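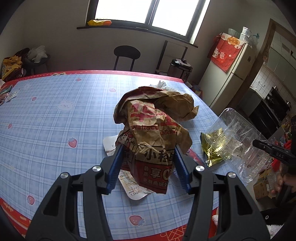

Speaker notes: Trying out finger pads in a real kitchen
Eltside meetup, April, the 4 p.m. slot

Opening (leave this up while people find their seats)

Hello everybody, and thank you for coming in out of the rain, if it is raining, and it usually is when I give a talk. I'm going to spend our time together on two sets of finger pads and one very wrinkly chicken bag. If you came for motors or control loops, I'm sorry, the next speaker has you covered, and I'll be sitting right beside you taking notes.

Pause. Let them look at the slide. Somebody will read "Wallace" out loud.

What we set out to do

We had two candidates for the hand-held gripper. The first is the Trernar pad, blue with ridges, and you're looking at it now, one on each side of the bag. The second is the Jirner pad, smooth and a good bit softer. Same linkage behind both, same squeeze, same people holding it. We wanted to know which one we'd be happy to live with for a whole season of collecting, because changing pads halfway through is a misery (ask me later about last year, or please don't).

We did 298 grasps with each pad. I know that's an odd number to stop at. We'd planned for more and then the afternoon got away from us, so I trimmed the longer set to match the shorter one.

Why paper bags

Say this part slowly, people like to skip it.

A block on a bench will flatter almost any gripper. A paper bag with its top folded over has no proper sides. You close on it and it gives, and it keeps on giving, and the question is whether the pad has hold of the paper or is only leaning on it. Look at those deep creases across the front. Every one of them is a place where a pad can catch, or slide, and I could never guess which beforehand. I tried guessing for a while and wrote my guesses down, and I have since lost that page with no regret at all.

I'd also like you to notice the rest of the table. There's a crinkled foil wrapper, a big clear tray with ribs molded into it, a plaid cloth with strawberries on it. Shiny, see-through and busy, all within reach of each other. On the plain gray mat back at the lab, our old camera settings looked wonderful. Please don't tune on a gray mat.

What we found

Ridged pads: better on paper and on crinkly film. The ridges get into the folds. They're worse on small flat things lying on cloth, where they like to pick up the cloth as well.

Smooth pads: lovely on trays and tubs, and kinder to anything soft. On bags we had to squeeze harder than I'd like, and up to 40 of the 298 needed a second try.

Don't read the whole table off the slide. Give them a minute with it. If somebody asks about wear, say that we swapped pads after 3,000 closes on the bench rig and the ridges still felt fine to the thumb, but a thumb is all we measured with, so please don't quote me.

The camera, briefly

We view the fingers from the tool itself, so the pads are in the picture the whole time. Blue turned out to be a great help there. It stands out against brown paper and against the dark arms, and when I'm going through clips late in the evening I can find the contact points without hunting. The Jirner pads came in black and I spent a lot of time squinting. It's a small thing to choose a pad for, and I'd still weigh it.

A window at the far side of the room will wash out to white. We locked exposure on the table and let the window go. I was nervous about that and needn't have been.

Where this leaves us

We're keeping the ridged pads for the Barbu project and a box of the smooth ones in the drawer for tub-and-tray days. Next I want to try 4 ridge spacings, finer and coarser, on the same kinds of bags.

Questions. Have the spare pads in my pocket so I can hand them around, and remember to get them back before the coffee break.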